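Le bras, suite (et pas fin)

Bon, je reprends vite fait, il est 23 h passées et demain je me lève tôt. Ceux qui suivent savent que la pince du mois dernier serrait de travers. Réglé. Enfin, presque.

Rappel pour les nouveaux : bras six axes monté sur la table de l'atelier partagé, base Stakberg achetée d'occasion, servos Misel, et tout le reste imprimé ou bricolé par moi. Budget explosé depuis longtemps, on n'en parle plus.

Donc la pince. Les anciens doigts étaient trop larges au bout, impossible d'attraper quoi que ce soit par un coin. J'ai redessiné en pointe. Version 11. Oui, onze. Les dix autres sont dans un seau. Noir mat, imprimés à plat cette fois, couches dans le bon sens, et ça change tout sur la rigidité. Quatre heures d'impression pour la paire, plus le ponçage, que j'ai bâclé.

Petite caméra au poignet aussi, une Grulico, fixée avec une équerre en alu que j'ai percée deux fois parce que la première fois j'ai percé du mauvais côté. Le câble passe dans le bras maintenant. Il ne se prend plus dans le coude. Gros soulagement.

Et pour les essais j'ai arrêté les cubes en bois. Trop facile, le cube en bois, ça pardonne tout. Je suis passé à des boîtes emballées — papier brillant, papier à motifs, ce qui me tombe sous la main. Le brillant est une horreur pour la détection des bords. Le contour saute d'une image à l'autre, le logiciel croit voir trois boîtes, puis zéro. 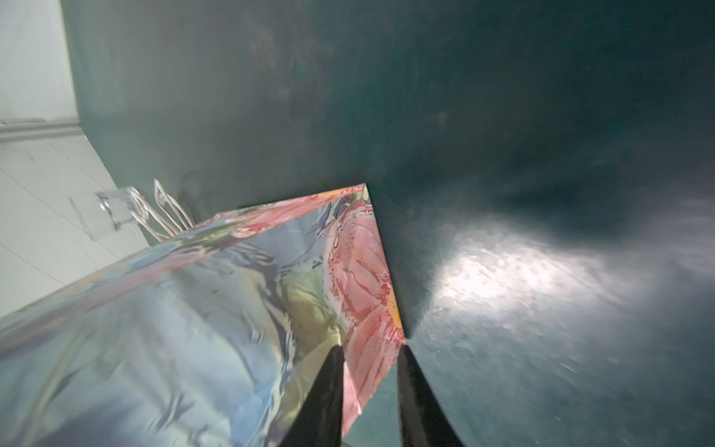
Vue du poignet, doigts v11 au coin de la boîte. Le côté irisé à gauche, les fleurs à droite, et ce fichu reflet sur le bleu-vert.

Le reflet, justement. J'avais d'abord accusé l'emballage mais le fond s'y met aussi, une grosse tache blanche et mon seuillage part en vrille. Essayé de baisser l'exposition : on perd les zones sombres, et comme les doigts sont noirs, adieu les doigts. Essayé un filtre polarisant scotché devant l'objectif, mieux mais ça tient pas. Le côté à fleurs par contre passe plutot bien, il y a assez de contraste dans le dessin pour accrocher des points.

Edmund Pawlak (le voisin d'établi, celui du tour) me dit de virer les couleurs et de bosser uniquement sur les arêtes. Pas bête. J'ai fait 28 prises comme ça, avec la même boîte, en la tournant un peu à chaque fois. 11 bonnes. Les autres : soit le doigt gauche touche avant l'autre et pousse tout, soit la pince se ferme à côté. Une fois elle a pincé le papier et seulement le papier. Déchiré, forcément.

Donc ce qu'il reste à faire :
- des patins au bout des doigts, silicone ou chambre à air, à voir
- recalibrer la caméra, je suis sûr que l'équerre a bougé
- un diffuseur pour la lampe (du papier calque, ça ira)
- ralentir la fermeture sur la fin de course

Pour le dernier point il faut que je lise le courant des servos et la carte Ostrowski le fait en théorie, sauf que la doc tient sur une page et que la moitié est fausse. J'ai trouvé le bon registre en tâtonnant, les valeurs on l'air cohérentes, je les posterai quand j'aurai rangé le code. Il est moche le code, là.

Si quelqu'un a déjà collé du silicone sur du PETG sans que ça se décolle au bout de deux jours, je prends. Les commentaires sont ouverts, faut juste attendre que je valide, j'ai eu une vague de spam en décembre.

Je file, j'ai encore l'imprimante à éteindre.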